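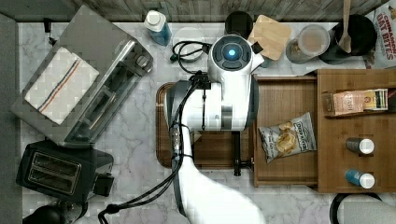 Teaching an arm to tidy up, one try at a time

I got to Kironance on a Monday, a little before nine, and the first thing I was offered was a stool and the second was a pair of handles. "Go on, have a turn," said the operator who'd agreed to talk to me. I was terrible! It took me four tries just to get hold of the edge of a wooden tray.

She laughed, kindly. She's been driving the arm since Festness started (that's their name for the kitchen project) and she makes it look like stirring soup. Every try she makes gets saved, and the good ones go to the team that trains the model.

"People think we write instructions for it," she told me. "We don't write any. We show it the job over and over, and we try to show it well."

So what does well mean? I figured she'd say fast. Nope. "Steady. If I stop halfway to think, it learns to stop halfway. I decide what I'm doing before I touch anything."

They have 681 saved tries for the tray job so far, and she'd like a lot more. A normal day for her is 40, with breaks, and she's strict about the breaks. "My wrists get lazy after lunch and you can see it in the data."

I asked about all the stuff on the counter, the toaster oven with a dish towel over it, the chips, the cereal, the cutting board. Did it have to be so busy? "Have you seen a kitchen?" she said. She moves things between tries, too, a little to the left, a little turned, so the model can't just memorize one layout.

What about the bad tries? Those get kept, it seems, in a folder of their own with a short note on what went wrong. Mine are in there now. The note on my first one says "visitor," which I think is generous.

Next up is drawers, and she's not looking forward to it. "Drawers stick. I'll be swearing at drawers until September."

Then she took the handles back, because I'd used up enough of her morning.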